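News from the Flestutham kitchen table

The collection of examples for the Tanach project goes on this summer, and many readers asked us how it looks when we work. Bonifacio Olmedo and I have prepared this short report, dated 28th July. At this moment we have 700 examples saved, all of them made by a person who guides the two arms by hand control from the next desk. The learning system will study them in August.

Everything is done on one brown table. We keep the same objects for many days, so that the system can learn the motions well before we change the things around.

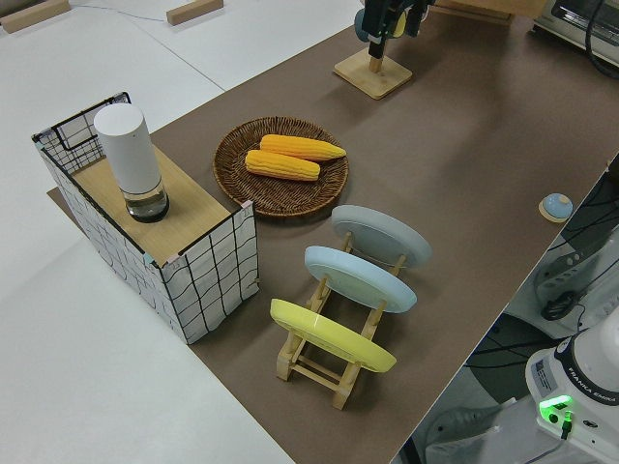

The table at Flestutham with the plates, the corn tray and the toaster oven.

The plates are the most difficult part for our operators. A plate must be held by its edge, and if the fingers close a little too high, it turns in the grip. We ask everybody to go slowly near the rack. An example with a small correction in it is still welcome, and we mark it in the notes.
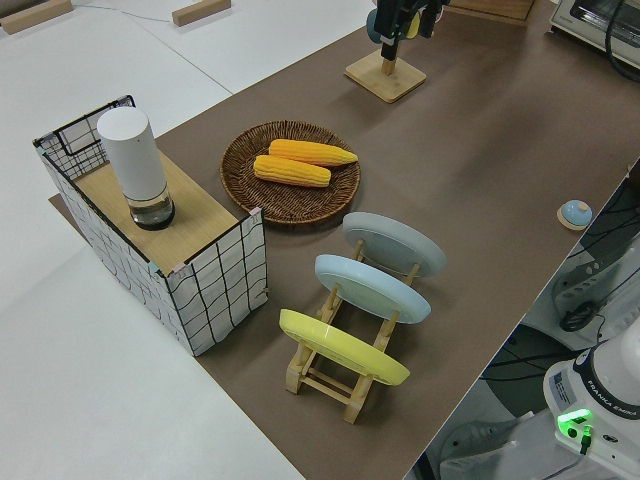
What we keep and what we throw away

Encarnación Carretero checks the recordings every afternoon. From the last 80 she accepted 70. The others had a long pause in the middle, or the operator started before the recording did. In the first weeks we lost many more than this, and I must say that part of them were mine.

We also record tasks with the drawer and with the mugs. For the drawer we want both directions, opening and closing, and we don't want that the arm always begins from the same position.

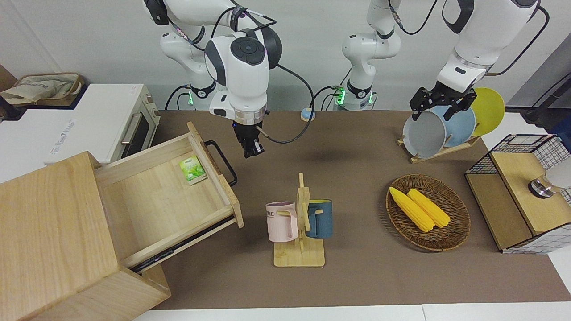 Each operator works for 2 hours and then changes with a colleague. After this time the hands become tired and the motions get less smooth, and the system would learn that too. Marín has written a new page of instructions for the beginners, which you can ask for at the office.
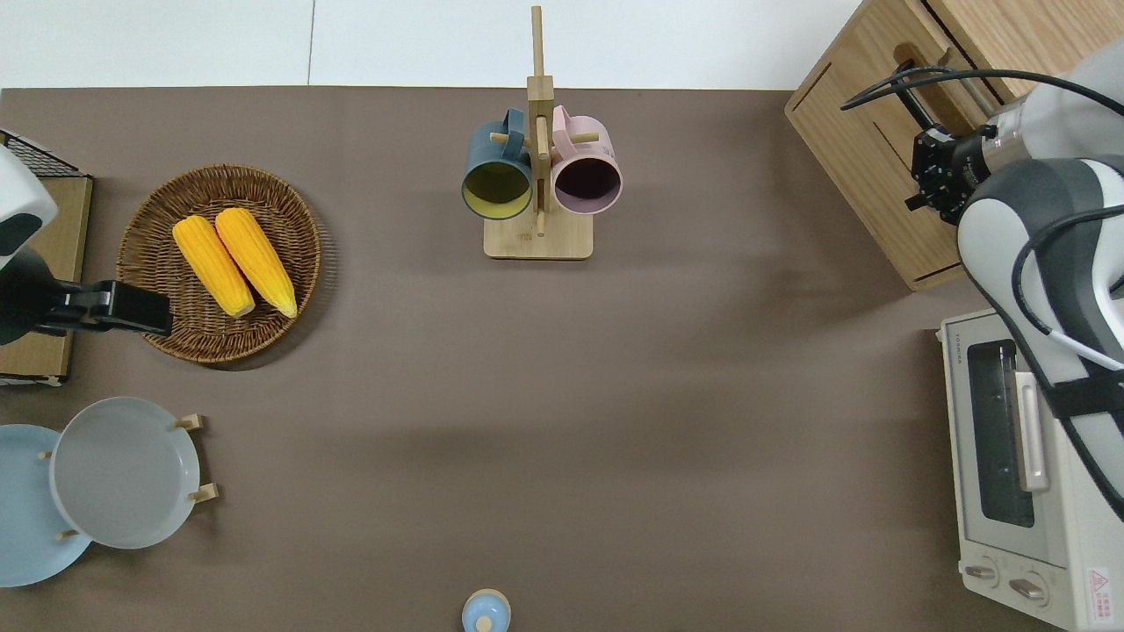
For the next round we would like to have more left-handed operators, as we have very few. No experience is necessary, the practice takes one morning. Please write your name on the list beside the door, or speak with Bonifacio.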